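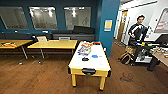
The Hulham Incident Reports set is a collection of short local news items about crime and public safety, gathered from the Hedora community news archive and labeled for text classification and event extraction. It has 3227 items. Each one is a single report, from a few lines to a page long, on a matter such as a burglary, an assault, a road crash, a fire or a missing person. Many of the reports deal with small thefts from shared spaces, and the label scheme names the kind of thing taken or damaged. Game equipment has its own value, "recreation", so an air hockey table with a white surface and yellow legs would go there, and so would a mallet taken from it, while the boxes and packages lying on top would be labeled "goods". Ordinary tables are "furniture".

Version

This card describes the release of 02/01/2025. An earlier release, from May, had no place labels and should no longer be used. Item IDs were kept the same between the two releases.

Files

reports.jsonl holds the text and labels, one item per line.
labels.txt lists the 52 event labels with a one-line definition for each.
places.csv lists place names and the district each one belongs to.
splits/ holds the ID lists for train, validation and test.

Fields

id: a string, unique within the set.
headline: the headline as published. It may be empty.
body: the report text, with paragraph breaks kept.
event: one or more values from labels.txt.
object: what was taken or damaged, if the report says.
place: the place name as written in the report.
status: one of reported, arrest, charged, court, closed, unknown.
followup_of: the ID of an earlier report on the same event, or null.

Source and selection

Reports come from the Nirkbridge and Kuruc editions of the archive. We kept items written in English that describe at least one specific event. Opinion pieces, police recruitment notices and weekly roundups were left out. A roundup covers many events at once and does not fit the one-report format. Reports shorter than 60 words were also dropped.

Labeling

Every item was labeled twice, by two people working separately. When they disagreed, a third person read the report and made the final choice. The labelers used only what the report says. If a report says a man "was said to have been attacked", the event is labeled assault and the status stays reported, even if a later item confirms it.

Personal information

Names of victims, suspects and witnesses were replaced with tags such as PERSON_1. Street addresses were replaced with STREET. Ages were kept. The tags are consistent inside one report but not across reports, so PERSON_1 in a first report may be PERSON_2 in the follow-up. Names of police stations and courts were left in place.

Known problems

The Kuruc edition has far more road crash reports than the Nirkbridge edition. A model trained on the full set may learn the edition's style along with the event.
In 16 items the headline and the body give different figures for the number of people injured. We did not correct them.
Follow-up links are incomplete for older reports.
Some place names are spelled more than one way. places.csv covers the spellings we found.

Use

The set is meant for research on news text. It should not be used to estimate crime rates in any district. What gets into a local paper depends on which reporters were working and how much space they had. Please do not try to recover the removed names.

Corrections

Open an issue with the item ID and the field that looks wrong. Label fixes go into the next release and are listed in changes.txt.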